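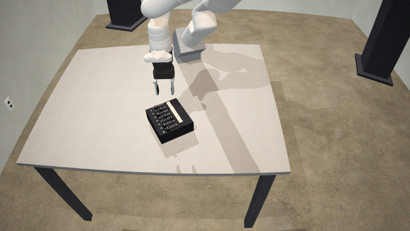

Why would a water bill double when the household hasn't changed anything? Most often the earlier bills were estimates that ran low, and a real reading has now caught up with the meter.

I went through this in January with my own account in Halbridge and then with my mother's, so I'm putting down what I learned. Rules differ by town. Check yours before you call.

First thing to look for is a letter next to the reading. On our bills it's an A for actual or an E for estimated. It's in small print to the right of the number and I had never once looked at it.

Mine said E for four bills in a row. Then an A. The A bill had 3,163 gallons more on it than the one before, and I assumed a pipe had burst under the yard.

It hadn't. The estimates were based on the previous owner, who lived alone. There are three of us in the house.

18 replies · 61 shares

So before you pay for a plumber, do the meter test. Turn off every tap and anything else that uses water, including the ice maker and the softener if you have one. Go out and write down all the digits on the meter, red ones too. Wait an hour. Read it again.

Same number both times - you very likely don't have a leak. Different number, shut the valve where the line comes into the house and repeat. If it still moves, the problem is between the meter and the house.

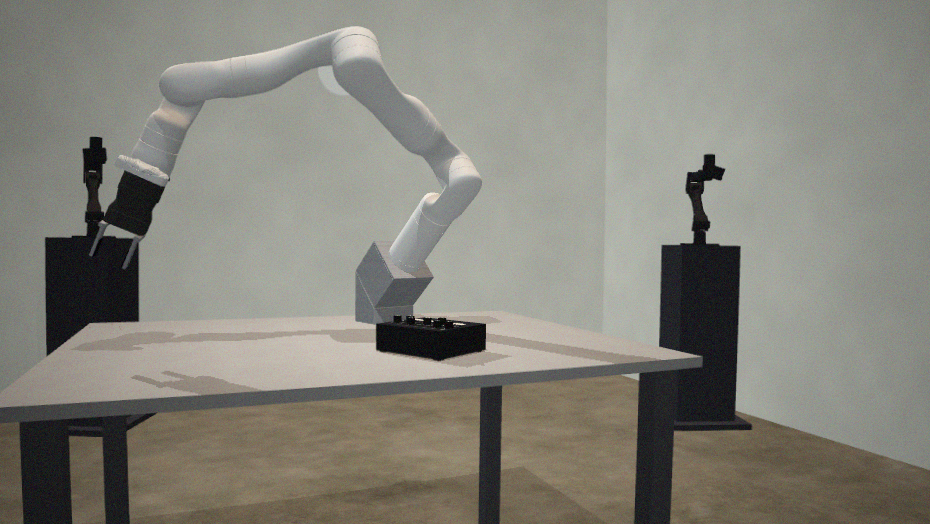

Toilets are the next suspect if the number moves only with the house valve open. Put food coloring in the tank, leave it alone for 15 minutes, look in the bowl. My mother's upstairs toilet in Tundport failed this. The flapper cost her $5 and took me longer to find in the store than to put in.

If it was low estimates, you still owe for the water. What you can ask for is time. I asked for the catch-up amount to be spread over several bills and the clerk set it up on the phone. She did not offer it until I asked.

You can also ask whether they'll refigure the bill if your town charges more per gallon above a certain level. Months of catch-up water landing on one bill can push you into the higher rate. Mine came down $61 after they split it across the right months.

There's a deadline. For us it's 90 days from the date on the bill, and the date you opened the envelope doesn't count. My mother was nearly past hers.

9 replies · 24 shares

Someone asked about sewer charges. Ours are figured from the water reading, so a correction to one should change the other. Check the next bill to make sure it did. My sewer line was fixed one bill later than the water line and I had to call again.

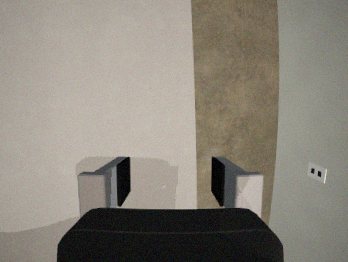

Open gripper fingers and a plain beige wall, computer render.

Last part. Take a photo of your meter on the same day each month and keep them in one folder. If you get another E, call and give them your own number. Halbridge takes readings by phone. Tundport wants them through the website, and the form rejects commas, so type the digits only.

Renters: ask for the reading on the day you move in and get it in writing. My cousin skipped that and spent weeks arguing over water used by the people before her.

I'll answer what I can in the replies, but I don't work for a utility and can't look up your account.

Ngozi Lawal · February 2, 2019
33 replies · 47 shares

Back to top · Contact · Terms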